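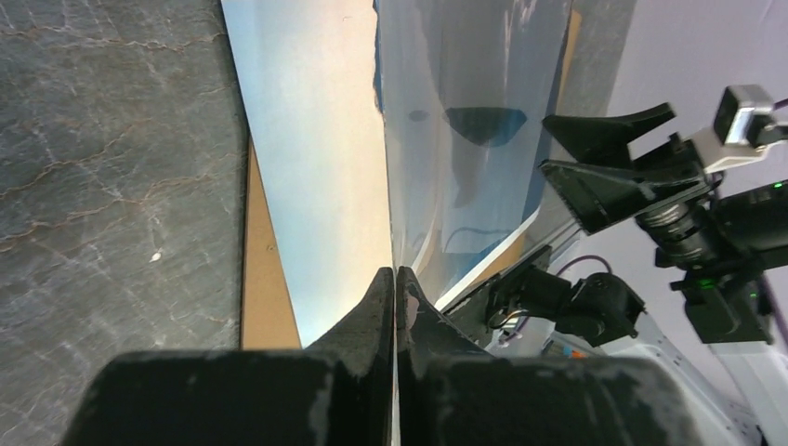

1/11 액자 조립 작업의 자동화 가능성에 관한 중간 의견

Jitero 작업자동화연구실은 가정과 소규모 매장에서 이루어지는 손작업을 기계가 어디까지 맡을 수 있는지 검토하고 있습니다. 이번 타래에서는 액자 조립을 다룹니다. 2019년 6월 29일까지의 기록을 기준으로 작성하였습니다.

2/11 액자 조립을 대상으로 정한 것은 Palden 측의 제안에 따른 것입니다. Palden은 인쇄물과 액자를 함께 취급하는 매장을 운영하며, 포장과 조립은 전부 직원의 수작업입니다. 주문이 몰리는 시기에는 조립 대기가 출고 지연의 주된 원인이 된다고 합니다.

3/11 본 연구실은 매장 직원의 작업을 관찰하여 조립 과정을 17개 동작으로 나누었습니다. 판재를 놓는 동작, 인쇄물을 맞추는 동작, 틀의 변을 대는 동작, 고정 철물을 끼우는 동작 등이 포함됩니다. 동작별 판정 기준은 5월에 확정하였고 이후 변경하지 않았습니다.

4/11 전체 시도는 1496회입니다. 처음 1000회는 사람이 로봇 팔을 원격으로 조작하였고, 나머지는 학습된 제어기가 수행하였습니다. 두 구간의 성공률을 한 표에 합산하는 것은 적절하지 않으므로 최종 보고서에서도 구분하여 싣습니다.

5/11 얇고 반사가 강한 시트의 취급이 예상보다 까다로웠습니다. 시트는 잡는 위치에 따라 휘고, 표면에 주변이 비치면 영상만으로 모서리를 찾기 어렵습니다. 사람은 반대쪽 손끝의 감각으로 휨을 보정합니다. 현재의 제어기에는 그에 해당하는 정보가 없습니다.

6/11 두 팔을 쓰면 휨은 줄어듭니다. 다만 한쪽 팔이 먼저 힘을 빼는 순간 시트가 기울어지는 사례가 반복되었습니다. 놓는 시점의 조율은 아직 해결되지 않은 과제로 분류합니다. 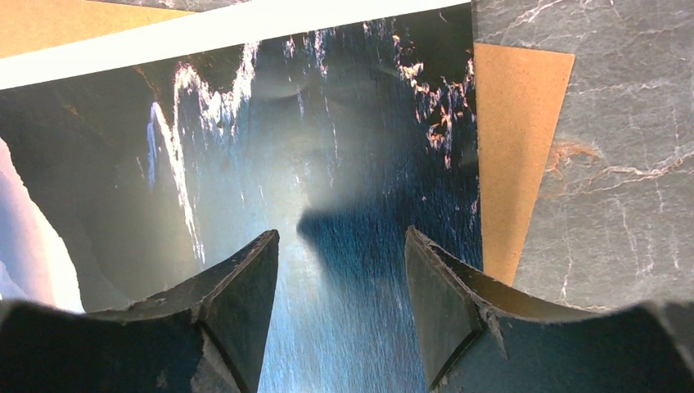 광택 인쇄물 위의 그리퍼. 파도 사진 아래로 흰 테두리와 골판지색 판지, 대리석 무늬 상판이 보인다.

7/11 인쇄물 정렬에는 별도의 기준을 두었습니다. 매장에서는 여백의 좌우 차이가 눈에 띄면 다시 작업합니다. 본 연구실도 같은 기준을 적용하여, 위치가 맞더라도 표면에 긁힘이 생긴 경우에는 실패로 처리하였습니다. 고객에게 나갈 물건이라면 당연한 기준이라고 판단합니다.

8/11 이 기준을 두고 내부 이견이 있었습니다. Temitope Akande 연구원은 위치 오차와 표면 손상을 한 항목으로 묶으면 원인 분석이 어려워진다는 의견을 제출하였습니다. 타당한 지적으로 보아 기록 양식에 손상 여부를 별도 칸으로 추가하였습니다. 합격 판정 자체는 종전과 같습니다.

9/11 틀과 철물로 넘어가면 어려움의 성격이 달라집니다. 목재 변은 단단하여 잡기는 쉬우나, 판재 가장자리에 나란히 붙이려면 작은 각도 오차도 허용되지 않습니다. 고정 철물은 크기가 작아 손가락 끝이 물체를 가리는 문제가 있습니다.
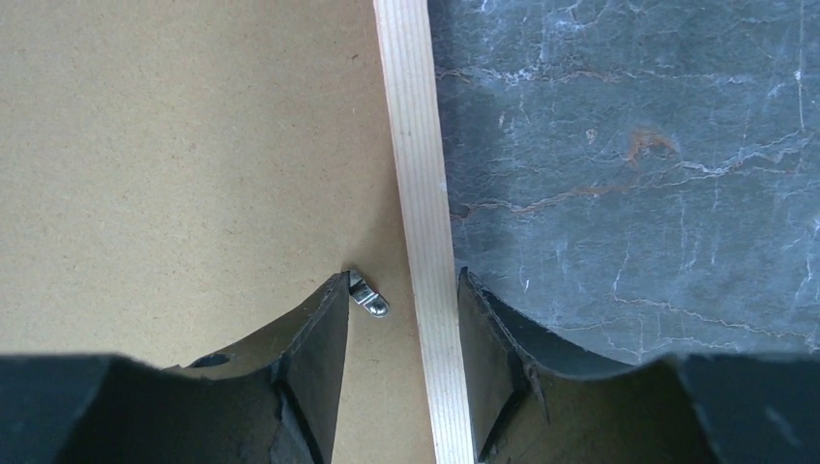
철물을 한 번 떨어뜨리면 다시 집는 데 걸리는 시간이 조립 한 건의 상당 부분을 차지합니다. 숙련된 직원은 철물을 손바닥에 여러 개 쥐고 하나씩 밀어내며 사용하는데, 두 손가락 그리퍼로는 같은 방식을 쓸 수 없습니다. Brarex가 제안한 자석식 공급대는 다음 단계에서 시험할 예정입니다.

10/11 그렇다면 매장에 도입할 수 있는가 하는 질문을 여러 차례 받았습니다. 본 연구실의 현재 답변은 다음과 같습니다. 판재를 꺼내 놓는 준비 동작은 제한된 조건에서 맡길 수 있습니다. 인쇄물 정렬과 철물 고정은 직원이 수행하여야 합니다. 가정 내 사용은 조명과 작업대가 제각각인 점을 고려할 때 아직 권고하지 않습니다.

인력 대체 효과를 묻는 문의에 대해서는 답변을 유보합니다. 이번 검토는 개별 동작의 수행 가능성을 본 것이며, 직원의 근무 시간이나 매장 운영 비용은 조사 범위에 들어 있지 않습니다.

11/11 다음 단계에서는 Lumanlan의 협조를 받아 크기가 다른 액자 40점을 대상으로 같은 절차를 반복합니다. 동작 구분표와 판정 기준은 최종 보고서의 부록으로 공개합니다. 액자 제작이나 표구 업무에 종사하시는 분 가운데 기준에 대한 의견이 있으신 경우 이 타래에 답글로 남겨 주시기 바랍니다.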